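From: Daranee Ongart
To: gripper-upkeep list
Date: April 17, 2022
Subject: Re: pads creeping off the fingers on the hand-held units

On the earlier message, Kanyarat Rungrueang wrote:

> We have two of the Cestow hand-held grippers going at Susitz and
> the pads on one of them keep walking toward the tips. By the end of
> a long session there is a lip hanging over the end of the finger and
> it catches on anything thin. I have re-glued twice. The second time
> I cleaned with dish soap first and it made no difference. The jaws
> also close a little unevenly now, left before right, and I don't know
> if that is the same problem or a new one.
>
> Is there a torque number for the finger screws? The sheet that came
> with ours is the old revision and leaves it blank. Also, how often do
> people swap pads? Ours have never been changed on a schedule.

Kanyarat,

We had the creeping pads at Skostmont last year on one unit. In our case it was two separate things and I would treat them separately.

First the pads. Glue over old glue never held for us. Take the pad off completely, peel what you can from the finger by hand, then work off the rest with isopropyl and a plastic scraper. Don't use a blade, the fingers scratch and the next layer of adhesive follows the scratches. Wipe a second time with a clean cloth and leave it to dry. Dish soap leaves a film, so I would guess that is what happened on your second try.

Set the new pad from the base of the finger toward the tip, so any air goes out at the end. Line it up flush with the tip or a hair short of it. Clamp with a strip of scrap rubber on each side and leave it overnight. We tried two hours once and the pad moved the same afternoon.

Now the uneven closing. Before you touch any screws, open and close the jaws by hand with nothing in them and look at where they meet. If they meet off center with the pads off, it is the linkage. If they only meet off center with the pads on, one pad is thicker than the other or has lifted at the base. Ours was the linkage. One screw on the left jaw had backed out by less than a full turn, and that was enough.

I don't have a torque number either. The Ruangrit shop told me to go snug plus an eighth of a turn with the short key, with a small drop of removable threadlocker, and to do the screws on both jaws in the same sitting. I put a paint pen line across each head and onto the arm. When a line breaks you can see it without a tool.

For a check after any pad work I skip the calibration block and use ordinary packaging. A block tells you the jaws are parallel. A wrapper tells you if the pads grip at the edges. Lay it flat on a tablecloth, bring the jaws in low, and close slowly. If one side gets there well ahead of the other and drags it, go back to the linkage. Do it on cloth, since a bare tabletop lets the wrapper slide and hides a weak pad. My check with the blue pads on a cake wrapper:

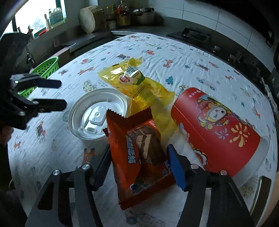 Kanyarat wrote back off-list that she had pulled the pads and the jaws still met to the left of center, so it is the linkage on hers too, and asked whether the threadlocker can go on with the fingers still mounted. It can, one screw at a time. Back it out, wipe the thread, one drop, back in, then go to the next. If you take them all out together you lose the alignment and have to start over with the shims.

On the schedule question, we change pads at 2,000 closes, or sooner if the surface has gone shiny. We look at the paint lines every 500. Those numbers came from our own log and I would not hold anyone else to them. A unit that mostly handles cups and soft packaging will go longer than one that gets used on anything with a sharp rim.

Write the count on a piece of tape on the handle. We kept ours in a spreadsheet until May and nobody filled it in.

If someone has the new revision of the Cestow sheet with the torque line filled in, please send it to the list. I also have spare pads in both colors, black and blue, and can mail a pair to Susitz if the supplier is still out.

Daranee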